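Corstead Users Board > Good practice > Joint speed in the small bathroom cell

tilly_gantry
Hi all, and sorry in advance for the length! I've been tidying up our house rules for simulated runs before we share them with the Wallin folks in July, and I keep going back and forth on one. Our rule says that anything within 200 mm of a fixture is done at reduced speed, simulated or not. 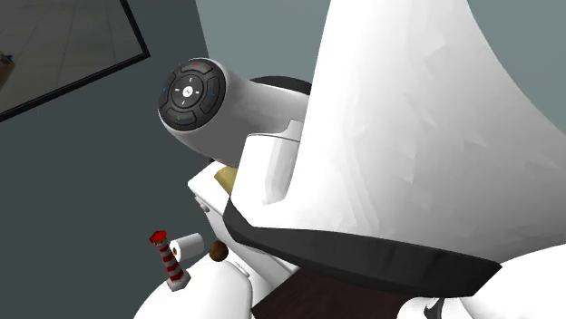 My feeling is that habits carry over, and if you let the arm whip around in simulation you'll end up writing the same numbers into the real cell some tired evening. Does anyone else hold sim to the full rule?

durkar_dan
We don't, and I'd gently push back. Slow runs eat the night. We did 3000 episodes last month and I'd still be waiting. Log the speed, check it before transfer, done.

Eduardo Pascual
I'm with Tilly on this one, though Dan has a point about the hours. We keep the speed cap but loosen it for free motion – only the grasp and the lift stay slow.

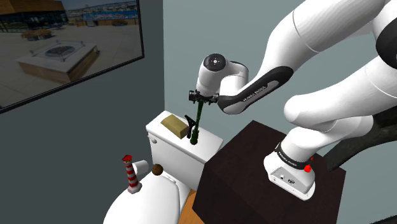

Toilet brush held over the tank, gripper closed.

durkar_dan
Fine, I could live with that split. Who sets the line between free motion and grasp, though?

tilly_gantry
Oh, I like that, Eduardo! I'd put it in the Pruleser config as its own setting, so people have to pick it on purpose. Draft tonight, I hope – please be kind to it.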